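十月、夜九時すぎ。

やっと窓ぎわの棚を片づけた。先週から「今日こそは」と言い続けて、そのたびにお茶をいれて終わっていたのだけれど、夕方にグレーテから電話があって、来月ウンヌルと二人で泊まりに来るというので、さすがに重い腰が上がった。まずは棚のものをぜんぶ床におろして、ほこりを拭いて、それから少しずつ戻していく。VOGUEは捨てようか迷って、結局また立てておくことにした。
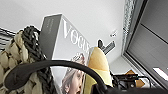 それにしても、拭き掃除というのは始めてしまうと楽しいもので、途中でラジオをつけて、知っている歌が流れるたびに手を止めて一緒に歌ってしまった(おかげで二時間もかかった!)。古い領収書も出てきて、毛糸代が584クローネ。何を編むつもりだったのか、まるで思い出せない。

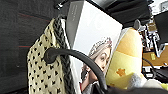
グレーテは昔から編み物が上手で、私はいつも途中で投げ出しては彼女に助けてもらっていた。来たらきっと、いちばんに棚の前へ行くと思う。クリーム色の編み地に濃いグレーの三つ編みのような縁がついているところなど、指でなぞって、編み方をあれこれ言うにちがいない。ティアラの女の人の表紙にも何か言いそうだなあ。今からその声が聞こえるようで、ひとりで笑ってしまった。

明日はシーツを洗って、コーヒー豆を買いに行く。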